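Ticket: gripper force cutting out on soft items
Site: Drarkinier test room
Raised by: Vasanthi Selvanayagam, 08/09/2024
Status: open

Left arm faulting on the pillow routine again. Error 72, grip force out of range, then the arm freezes and needs a full restart. Same code we had in January, closed then as a loose connector. Checked connector, it's fine.

Done so far:
- force limit down from 400 to 95, still faults
- swapped the wrist cable, no change
- recalibrated finger zero twice, secnd time it wouldnt save
- rolled back to the old Jirnunis build, faults sooner if anything

Pads are rough and crumbly at one tip, might be dragging on the cloth. Likell say pads can't cause a 72. Not convinced.

Fingers and the printed fabric, both from the wrist camera:

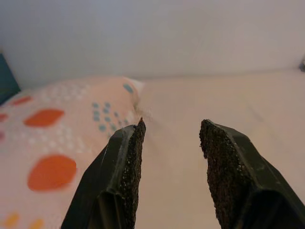
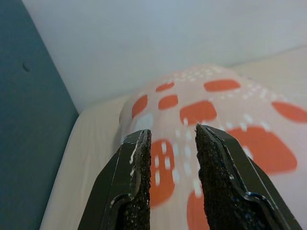
Can someone at Likell send a new pad set anyway, plus the torque log reader, ours has expired. Arm is locked out till then, please dont clear the fault remotely, I want the log intact. Will try the right arm with the same settings tomorow and add the result here.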